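Notes from the Grimley Reading Room: the chairs, at long last

2021-07-10
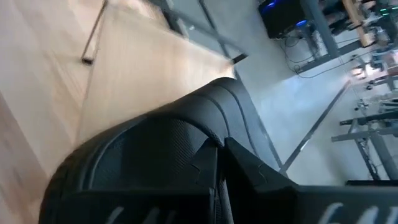 It has been a long spring for anyone who likes to sit down, and I know it, because so many of you have been kind enough to tell me so at the front desk! When we sent round the March newsletter I promised that the seating would be looked at before the summer was out, and I am very happy to say that we have now been through the whole building, upstairs and down, including the little room behind the map drawers that most people take for a closet.

We started with the padded black seats, which are the ones you all fight over (politely). They have had a hard life. Anything with a smooth, leather-like cover gets a film on it after a while, from hands and sleeves and sunscreen, and I had always gone at it with whatever spray was under the sink. That was a mistake, and I have thrown the spray out. What we use now is a soft cloth, lukewarm water and a very small squirt of plain dish soap, then a second cloth with only water on it, then a dry one. It is slow work but rather pleasant if you have the radio on.

The seams are where the trouble hides. Crumbs go down there and stay down there, and so does pencil dust, and in one case a library card that expired before we moved to Bristby Street. An old toothbrush does the job nicely – a soft one, please, and always along the seam instead of across it. For the woven parts I put the brush attachment on the vacuum and go over them dry before any water comes near, otherwise you just make a gray paste and push it into the weave. I learned this on my own kitchen chair at home, so at least the Reading Room was spared.

Now for money, which I would sooner not talk about but must. The chair fund stands at $906, and that is a good deal better than I expected after such a quiet winter. We have set aside $600 of it for new covers on the worst of the seats. Kawaguchi Upholstery, over by the feed store, came and had a good look and were very patient with my questions. They can take two chairs at a time, so there will be a gap here and there in the coming weeks, and I hope you will bear with us and perhaps try the window bench, which is far more comfortable than it looks once you have a cushion behind you.

Another $40 went on felt pads for the feet. If you have been in lately you may have noticed how much quieter the floor is when somebody gets up in the middle of the afternoon!

A few people have asked whether the old chairs from the Casisau Room are going to be given away. Some are. They are sturdy enough but the padding has gone flat, and they would suit a porch or a workshop. Come and sit in one first, and if you like it, leave your name in the green notebook at the desk and we will telephone you when they are ready to go.

Please do keep coffee cups on the side tables, and let us know if you find a loose thread. Don't pull it – just tell whoever is at the desk, and we'll snip it.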